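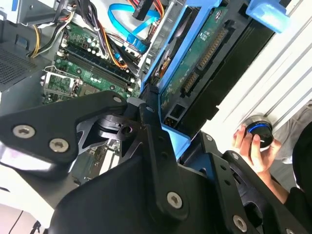
Astness Community Technology Center is beginning its winter review of donated desktop computers. Over the coming weeks this account will share how the machines are assessed, what is kept, and how residents may donate. (1/14)

The review covers desktop towers received through the end of January 2024. A total of 1379 items were logged at the Droler Street intake desk during the past year. That figure includes monitors, keyboards, and loose parts as well as complete computers.

Each tower is given an intake number on arrival. The number stays with the case until it is reissued, taken apart for parts, or sent for recycling. Donors who request a receipt will find the same number printed on it. (3/14)

The first stage is an inspection with the side panel off. Staff record the processor socket, the memory slots, the expansion slots, and the drives. Bent latches, swollen capacitors, and damaged wiring are entered on the inspection sheet before any part is removed.

Please note that all inspection work is carried out with the power cord disconnected. Residents who open a computer at home before donating it are asked to do the same. The power supply itself should never be opened. (5/14)

The second stage concerns cables. Older towers carry two kinds in quantity: power leads from the supply, usually in bundles of red, yellow, black, and orange wire, and data cables running between the motherboard and the drives.

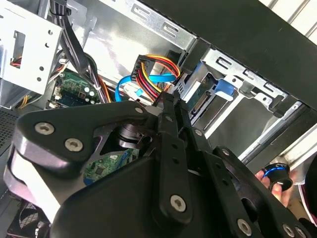

Power connectors are to be held by the plastic body and drawn straight out. Pulling on the wires may loosen the pins inside the housing, and a damaged lead can put an otherwise sound power supply out of service. (7/14)

SATA data cables are handled in the same way. Some have a small metal clip that must be pressed before the plug is released. Cables in good condition are coiled, tagged by length, and placed in the Visser storage cabinet. Any cable with a cracked plug or a sharp crease goes into the recycling bin.

Drives receive separate treatment. Every hard drive is removed from its bay, matched to the intake number, and erased before further use. A drive that cannot be erased is physically destroyed. Certificates of erasure are available on request for 45 days after a donation is received. (9/14)

The third stage is the motherboard. A board is set aside for reuse if the socket contacts are straight, the memory latches close fully, and the capacitors are flat on top. Processors and memory modules are stored in antistatic trays, sorted by type.
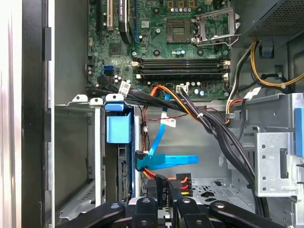

Desktop tower with the processor socket empty and the memory slots clear.

An open processor socket is easily damaged. Staff are reminded that nothing should be laid across the board while the socket lever is raised, and that a protective cover is to be fitted before a case is returned to the shelf. Covers are kept in the top drawer at each bench. (11/14)

Dust is removed from vent grilles and drive cages with a soft brush and low-pressure air. Household vacuum cleaners are not used inside the case. The Climix extraction unit at the rear bench must be running whenever compressed air is in use, and its filter is replaced after 90 hours of operation.

Completed desktops are offered first to residents enrolled in the Center's basic computing course. Up to 50 machines will be set aside for this purpose. Applications open in February, and forms may be collected at the Droler Street desk or requested by mail. One computer is available per household. (13/14)

The Center continues to accept desktop towers, power cords, SATA cables, and memory modules. It is unable to accept tube monitors, printers, or loose batteries. Donors should copy any files they wish to keep before bringing a computer in, as files cannot be recovered after intake. (14/14)

Addendum to the thread above: several residents have asked whether incomplete computers are welcome. They are. A case without a processor, memory, or drives may still supply a power supply, brackets, drive latches, screws, and cables. Donors are asked to tell the desk which parts have been taken out so that this can be noted on the intake sheet.

A further question concerned ribbon cables and older PCI cards. These are accepted in small quantities. Cards should be placed in an antistatic bag where one is available, or in a plain paper envelope. Plastic wrap and foam packing are not suitable.

Intake hours are posted at the Droler Street entrance. Large donations from offices and schools require an appointment, which may be arranged through the front desk.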